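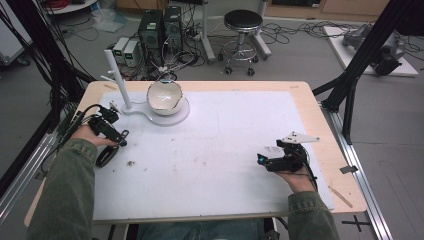 Do I need to know anything about robots to sign up?

You need two working hands and a bit of patience, and we'll teach you the rest on your first afternoon.

Hi! I run the manipulation project for the Bramwell student robotics club, and we're looking for people to come in and do tabletop tasks with a pair of hand-held grippers. We call the project Plella (long story, it was a typo on a grant form and it stuck). Our goal is to enter the tabletop event at the Valley student meet in January, and to get there we need a lot of recordings of people doing ordinary things, like picking up a bowl and setting it back on its stand. So far it's been mostly club members, and we all move the same way by now. I want lefties, knitters, piano players, people who are terrible at chopsticks – everybody.

A session works like this. You sit down at the table, take one gripper in each hand, and I read you a short task off a card. You do it, we reset, you do it again. There are 7 tasks on the sheet and we repeat them until you've had enough or the session is over, whichever comes first. A session is 78 minutes with a break in the middle (odd number, I know, it's what's left of our room booking after setup). 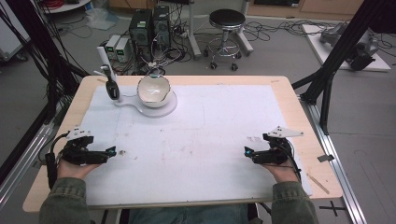
Two grippers in hand, bowl on its stand, Plella table.

The grippers feel strange for a while. You can't feel what you're touching the way you can with your fingers, so most people squeeze too hard at first. Please don't worry about being slow! Slow is fine, and so are fumbles – we keep those too and label them.

What I'd ask of you: be 18 or older, be okay sitting for that long, and come to at least two sessions. Long sleeves are fine, but leave bracelets and big rings at home. If you have a wrist or shoulder injury, write to me first and we'll talk it over.

We pay with a $25 bookstore card per session, plus snacks, and you're welcome to hang around afterward and see your own recordings played back. If you get hooked, the club takes new members all year and we could really use someone who likes cable management or writing Python.

We're in Rovwood Hall, room 113, and I have 288 session slots to fill before the meet, so there's space for your roommate too. Sign up on the sheet outside the door or use the form on the club page. Put "Plella" in the subject box and tell me which afternoons you're free and which hand you write with.

Posted July 10, 2018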